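Stindura (knitwear)

Stindura is a small maker of knitted accessories, chiefly gloves, mittens and neck warmers, sold directly to customers by mail order and through a handful of shops. It is best known for the Kisulau, a plain ribbed glove that has remained in the catalog through several attempts to improve it. The company describes itself as a mill, although it owned no machinery for its first two winters and the knitting was done by somebody else.

Origins

Stindura began as a sideline of Ekau, a dealer in leftover yarn. Ekau bought the ends of production runs from larger mills and resold them by the cone, a trade that worked well in colors people wanted and badly in the rest. The first Stindura mittens were made to use up a stock of mustard wool. They sold out by the end of October, which the firm took as proof of demand for mittens and later, at some expense, as proof of demand for mustard.

When Ekau closed its yarn counter, the knitting side kept the building, the customer list and the remaining cones. A secondhand flat-bed knitting machine was installed the following year. It is still in use for sampling and is said to be reliable in dry weather.

Products

The catalog is short. Most items come in one shape and three sizes, with the sizes named after birds in the early years and after sizes since then. The wren, which was the medium, still turns up in customer letters.

The Kisulau is a five-fingered glove in a wool and nylon blend, knitted with a rib throughout so that one size can cover a wide range of hands. It was first offered in gray, oatmeal and black. Gray was dropped when the dye lots refused to match each other from left to right, and a run of 65 pairs was sold at a discount under the heading "companions." These are now mildly sought after by people who collect such things.

The Nwosu is a mitten with a fold-back top, introduced for dog walkers and anglers. Early versions closed with a magnet, which held the flap open admirably and also collected keys. A button replaced it in the second season.

A balaclava was announced but never shipped. The catalog page survives, with a price.

Limited runs

Since moving to its own machinery, Stindura has issued one limited color each winter, normally 500 pairs, announced by postcard. The practice started when a supplier delivered the wrong shade of green and would not take it back. Later colors were chosen on purpose, with less success. A pale lilac took three winters to sell and appeared each time under a new name.

Customers are allowed to order single gloves to replace lost ones, a policy the company adopted early and has regretted in print more than once. Left gloves outsell right gloves by a margin it has never explained.

Materials and wear
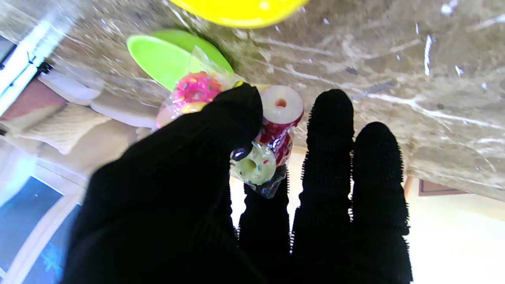 Stindura's blends have changed several times, usually toward more nylon and fewer complaints about holes. The company's care leaflet devotes a full page to fuzz, which it calls "bloom" and most owners call fuzz. The loose fibers are hard to see indoors until light falls across the fingers of a black knit glove, when they stand out as bright flecks along the edges and the whole hand looks in need of a shave. The leaflet recommends a soft brush and patience. It advises against razors in terms that suggest a history.

Washing instructions call for cool water, at most 30 degrees Celsius, and drying flat. Gloves treated otherwise tend to come out thick, warm and suitable for a child. A repair service closes worn fingertips for a flat fee, using whatever yarn is nearest in color, and returns the gloves with a note stating how near that was.

Reception

Stindura gloves are generally praised for warmth and fit and criticized for the wait. Orders placed after the first frost are often filled around the last one. The postcards have a following of their own, and some recipients have admitted to staying on the mailing list without buying anything.

The lilac is out of stock.

See also

Flat-bed knitting
Mitten
Rib stitch
Yarn weight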